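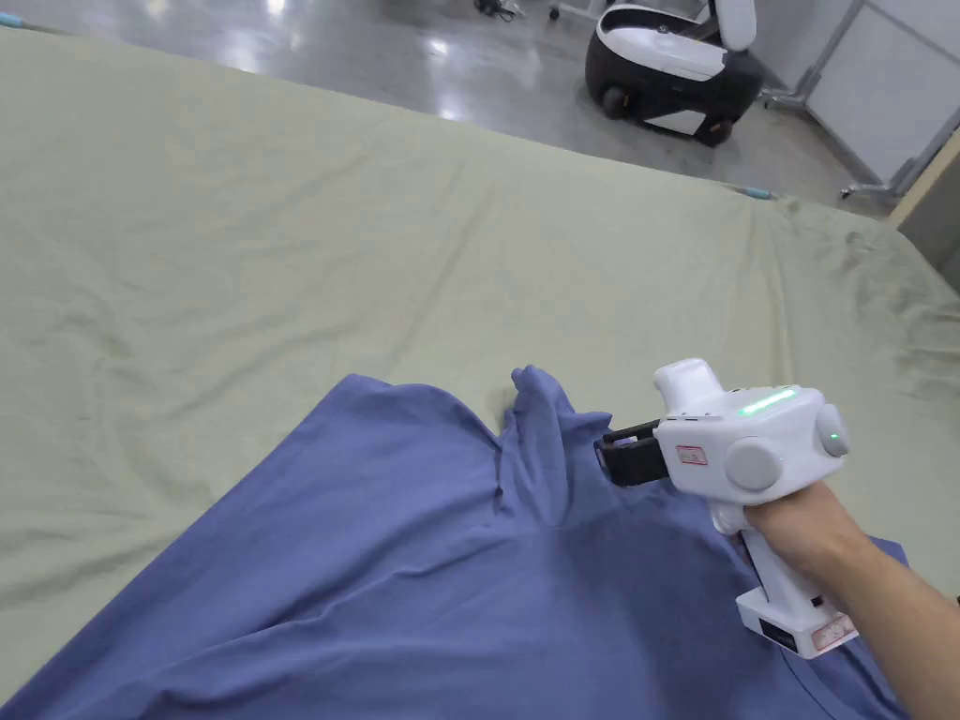
Dorm rooms at Rashti are tiny, and I love them anyway! After three years in Dula Hall (and one very hot July of summer session) I have a pile of small tricks for keeping a student room livable while you're also trying to pass organic chemistry.

98 shares

Start with the desk. Clear it every night before bed, even if that only means stacking the books on the chair. I can't tell you how much easier an 8 a.m. lab report feels when there's a bare patch of desk waiting for your laptop. Lecture handouts go in a magazine file, one per course, and the old ones go under the bed at the end of term.

Laundry is cheapest early in the morning, when the machines in the Sikevo building are free and you can bring your reading along. I get through a whole chapter per load. Keep your quarters in an old film can or pill bottle, and wash lab clothes separately from everything else, please!
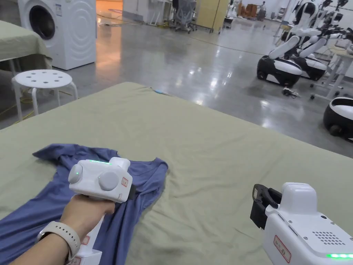
Exam weeks are when the clean clothes pile up, so I fold during breaks — one practice problem, a few shirts, another problem. It's wonderful for your back after hours in the library. The mattress is the biggest flat surface you've got, and with a sheet pulled over it, like the sage-green one here, you can spread a T-shirt right out and smooth the wrinkles with your hands before folding. Dark socks show up nicely on a pale sheet, too.

For food, a lidded box under the window holds oatmeal, noodles and tea. Write the date on anything you bring back from the Proder dining hall, because leftover rice has a way of moving to the back of the shared fridge. A damp paper towel around cut celery keeps it crisp for days — so good during a 3000-word essay!

And hang your towel on the door hook, spread wide. Bunched up, it'll still be damp after your last seminar.

100 comments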